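Subject: Re: [homebots] Are we anywhere near chores yet?

Feng-yi Lui wrote:
> I keep seeing clips of arms folding towels and I'd like someone to
> tell me straight. If I bought a pair of arms in February, would
> they put my kids' toys away by summer? Or am I still going to be on
> my knees at 9 pm picking letters out of the rug?

You'll be on your knees, sorry! But I'm more cheerful about this than I was a year ago, so let me try to say why.

Toys are a great chore to ask about. Everybody goes for towels and dishes, and towels look wonderful on video, but small flat things that have to go in the right place are where I'd look if I wanted to know how far along we are. A foam letter lying on a table gives a gripper almost nothing to get hold of. It's low, it's squishy, the shape is different for every letter, and if you come in a hair too high you close on air (too low and you're pushing on the table, and the arm has opinions about that).

Then there's the sorting. Two arms working over the same little heap have to agree on who takes what, and they have to stay out of each other's way while doing it. With a few letters left between the grippers and plates on either side, that's a tight space. 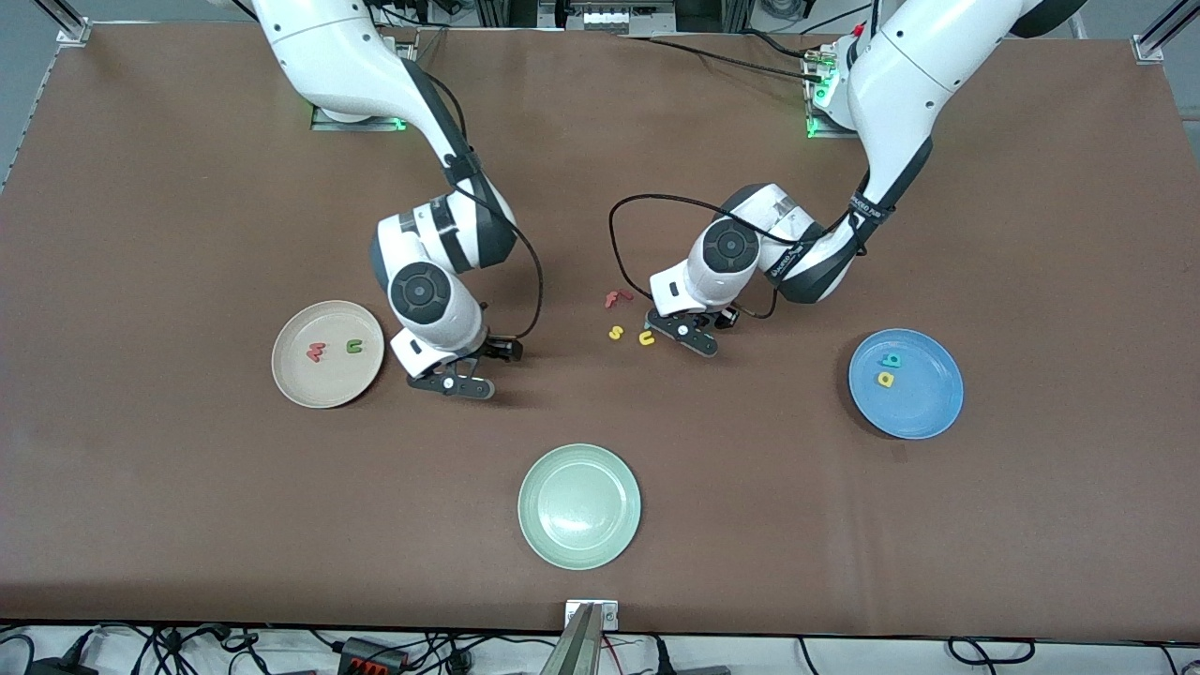
Feng-yi answered me off list and said I could pass it on: the plates are fine, but a plate is always in the same spot and a toy bin never is, and what about the letter under the couch? Fair. I don't have an answer for the couch. Fixed arms only reach what they reach, and a floor is a much bigger place than a tabletop.

For the tabletop part, though, I can give you my own numbers. We've been running a two-arm sorting job at Bhatt since the winter. With 200 demonstrations it was a mess, lots of hovering and poking. At 800 it started doing things I'd call tidy, and it would go back for a letter it had dropped, which made me yell out loud the first time. A full run of 16 letters still takes longer than a four-year-old who's been promised ice cream.

What still goes wrong, mostly: letters that overlap, letters on edge, and anything the same color as the plate. Irik posted a while back about softer fingertips helping with the overlaps and I'd love to hear more on that. Has anybody tried the Zeno pads on foam? Ours wear smooth pretty fast.

So for the shop floor, sorting small parts into trays at a fixed bench, I'd say yes, go try it now, and keep a person nearby. For the rug, ask me again in 2 years. I really do think the answer will be different.

I can send the run logs to whoever wants them, they're big.

Ullov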